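# Notes on binding the second batch

January 2021

The second batch of blank notebooks is folded, pressed and waiting for covers. These are my working notes, mostly so that I stop repeating the mistakes from the first one.

## Paper

The text block is Ostden 120 gsm, cream, unlined. I bought 2,300 sheets in the fall and have used a little under half. Each book has 84 leaves, sewn in signatures on linen tapes. The grain runs parallel to the spine. On the first batch I cut one ream the wrong way and the books made from it still do not lie flat.

Folding was done by hand with a bone folder. I tried a Teflon one for an evening. It leaves less shine on the paper, but it flexes too much on the heavier stock, and I went back to bone.

## Sewing

Thread is 18/3 linen, waxed. I pull it through the beeswax twice and then through a folded paper towel. Without the second step the wax collects at the holes and leaves gray specks in the gutter.

Hole spacing was marked from a card template. Jolán Orbán lent me her punching cradle, which holds the fold at a right angle and keeps the awl in line. Her cradle takes a signature up to 9 inches tall. Mine are 8 1/4, so there was enough clearance to use a stop block at the head.

Kettle stitches were too tight in the first batch, and the spine narrowed at both ends. This time I snugged each one parallel to the fold and stopped there. Swell at the spine is slightly higher than I wanted, but even.

## Adhesive

Spines get a thin coat of Vultex PVA, then mull, then a second coat. Dry time between coats was an hour in a room at 64°F. I tested a mix of PVA and methyl cellulose for the endpapers. It gives more time to adjust the sheet, at the cost of some cockling if the press weight goes on late.

## Covers

The cover linocut is at its third proof. Levente Tóth prints on a Szűcs tabletop press and has offered me two evenings on it. The block is type high to within a few thousandths after shimming with tissue. Black prints cleanly. The dark green is still weak in the large solid area at the lower corner, and I will try a stiffer ink before adding more packing.

Book cloth is still undecided between two samples. The darker one hides glue marks. The lighter one takes the ink better. 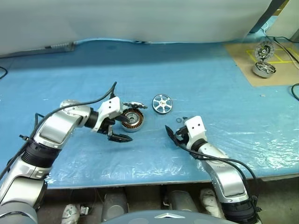 ## Still to do

- Recut the boards. The current set is 1/16 inch short at the foredge.
- Order more tape from Belteck.
- Print the covers in February, once the green is settled.
- Make a joint spacer from scrap board, 5/16 inch.
- Reweigh one finished book for the postage table.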